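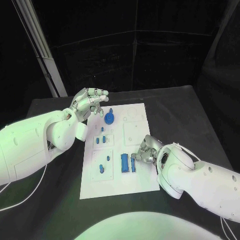

El Centro de Formación Técnica Vosdale ha incorporado a su oferta de otoño un taller de montaje sobre tablero destinado al alumnado de primer curso y a trabajadores en proceso de recualificación. La actividad se apoya en un material sencillo: un tablero blanco rectangular, colocado en plano sobre la mesa, en el que se disponen piezas de plástico azul de formas distintas. La superficie lleva contornos impresos poco marcados, pequeños orificios circulares y rebajes de escasa profundidad que orientan la colocación de cada elemento. Entre las piezas figuran un pomo en forma de engranaje, con base dentada y una pequeña espiga en la parte superior, varias clavijas de diferente tamaño y dos barras rectangulares dispuestas en paralelo, una de ellas más ancha y con los bordes estriados.

La dirección del centro presentó el programa el 06/11/2018 en el salón de actos, ante representantes de las empresas colaboradoras y del profesorado de la especialidad de mecánica. Según la información facilitada, el taller ha comenzado con 164 personas inscritas, distribuidas en grupos reducidos de mañana y de tarde, y se prolongará hasta el final del curso académico.

Sigrún Overgaard, responsable de la programación docente, señaló que los ejercicios sobre tablero ocupan las primeras sesiones de un itinerario más amplio. «Antes de abordar un conjunto real, el alumno debe saber leer una referencia, orientar la pieza y comprobar el asiento. Son operaciones elementales, pero en ellas se originan buena parte de los errores que después encontramos en el banco de trabajo», indicó durante su intervención.

El plan de trabajo se ha organizado en 8 módulos. Los dos primeros se dedican a la identificación de formas y a la inserción de clavijas; los siguientes introducen los elementos dentados, el ajuste de piezas contiguas y el desmontaje ordenado. El último módulo consiste en una prueba práctica en la que cada participante recibe una hoja de montaje y debe completarla sin consultar al instructor. La calificación tendrá en cuenta la secuencia seguida y el estado final del tablero – el tiempo empleado se anotará únicamente a efectos estadísticos.

La elaboración de las hojas de montaje ha corrido a cargo del departamento de diseño, dirigido por Troels Vestergaard, que ha revisado durante el mes de septiembre las plantillas utilizadas en ediciones anteriores. La nueva versión unifica la simbología y sustituye las indicaciones de texto por croquis, a petición de varios docentes que trabajan con alumnado de incorporación reciente y con un dominio todavía limitado del idioma.

El centro ha destinado al proyecto casi 2000 horas de docencia e instrucción práctica, financiadas en parte mediante el convenio suscrito con la empresa Mernance. Dicho convenio contempla asimismo la reposición de las piezas deterioradas y la cesión de un aula de prácticas en las instalaciones de Miltley, donde se impartirán las sesiones de tarde mientras duren las obras de climatización del edificio principal.

Ívar Laxdal, jefe de estudios, recordó que la asistencia es obligatoria para los matriculados en primer curso y que las faltas deberán justificarse por escrito ante la secretaría. Las personas que acrediten experiencia previa en tareas de montaje podrán solicitar la convalidación de los dos módulos iniciales. La solicitud se presentará en el impreso ordinario, acompañada del certificado de empresa, y será resuelta por la jefatura de estudios antes del inicio del tercer módulo.

Por su parte, Villads Kvaran, coordinador de las prácticas externas, anunció que quienes superen la prueba final tendrán preferencia en la asignación de plazas durante el segundo semestre. El listado de empresas receptoras se publicará en el tablón de la planta baja – junto al aula 564 – y en la página web del centro. Entre las entidades que han confirmado su participación se encuentra la firma Mwakyusa, dedicada al ensamblaje de pequeños mecanismos, que acogerá a alumnado de los dos turnos.

El aula de prácticas permanecerá abierta fuera del horario lectivo los martes por la tarde, previa reserva en conserjería. Los participantes deberán devolver el tablero con todas sus piezas y comunicar al instructor cualquier pérdida o desperfecto. Las consultas sobre matrícula y convalidaciones se atenderán en la secretaría académica en el horario habitual.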